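Flooring at Wandovdale: a restoration firm looks beyond heritage homes

Girkport Floors has restored and laid hard flooring in the Wandovdale district for 12 years, and until recently most of its work was in older houses. The firm now takes on clubs, clinics and teaching rooms, with a minimum area of 55 square metres.
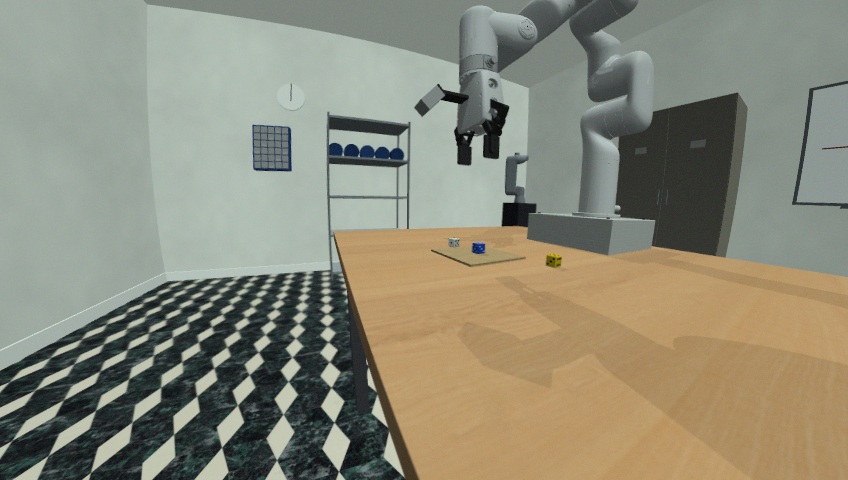 Director Oanh Khổng attributes the change to clients who want a patterned floor in a room that will be worked in daily. Stone and tile are quoted separately from timber, and each quotation sets out the substrate repairs. Dark green-black squares set against cream-white stripes, laid on the diamond, remain a favoured combination at the showroom in August, when most renovation enquiries arrive.

Site measurement is carried out by Reece Sowerby. Levels are checked before any adhesive is ordered – a step the firm will not waive – and clients receive a written report. Jobs above 400 square metres are staged, with access agreed in advance.

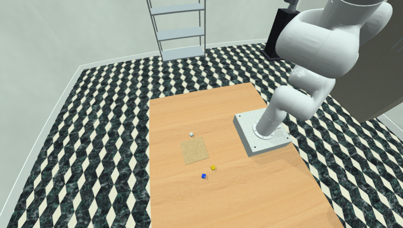

Dice and a square mat on a light wooden table, with patterned flooring beyond.

Maintenance visits may be booked through Poppy Wainwright at the Marwat Street office.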